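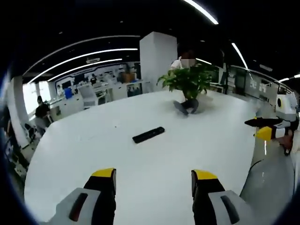 Herevetti wants to know if any machine can clear a table yet, meaning pick up a remote, work around a potted plant, wipe the top and put everything back. Budget is 200 a month, rental or lease. It's for a shared office, not a home.

Michalík
Not at that price. Picking up a remote from a bare tabletop is the easy part. Shiny white tops can give depth cameras trouble, and a slim black remote doesn't leave much to grip. We tried an arm at work in March and it got 5 pickups out of 17. Wiping was worse — it kept stopping at the plant pot.

Ernano
just get a robot vacuum and do the tables yourself, takes 2 minutes

Rollthorpe
Vacuums don't do tables. Ask the seller for a trial on your own table with your own things on it, and leave the plant where it is. If they only offer a video, I'd wait another year.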